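Startseite Über mich Feste & Feiern Rezepte Kontakt

Suche nach: Suchen

Die Hüpfburg im Juni

Jetzt ist unser Sommerfest schon wieder vorbei, und ich muss einfach noch ein bisschen davon erzählen! Die Hüpfburg hatten wir bei Wernlow gemietet (die mit dem Drachen, die Kleinen wollten natürlich keine andere), dazu eine Popcornmaschine von Van Rooij. Geliefert wurde um 10 Uhr, und bis das Gebläse lief, standen die Nachbarskinder schon in Socken auf dem Rasen. Bezahlt haben wir für alles zusammen 553 Euro, geteilt durch zwei Familien, das fand ich wirklich in Ordnung.

Chi-keung Tsang von gegenüber hat uns eine Kabeltrommel geliehen, unsere reichte nicht bis hinter den Kirschbaum. Zum Dank gab es eine große Tüte Popcorn, gesalzen, er mag es nicht süß.

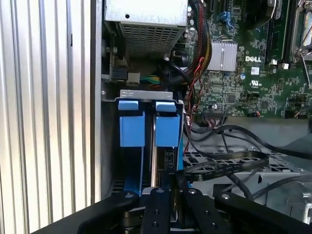

Kategorie: Feste & Feiern

Nächstes Jahr möchte ich gern eine Rutsche dazunehmen, Uner hat da zwei recht hübsche im Programm. Nur der Rasen braucht bis dahin noch viel Wasser und Geduld.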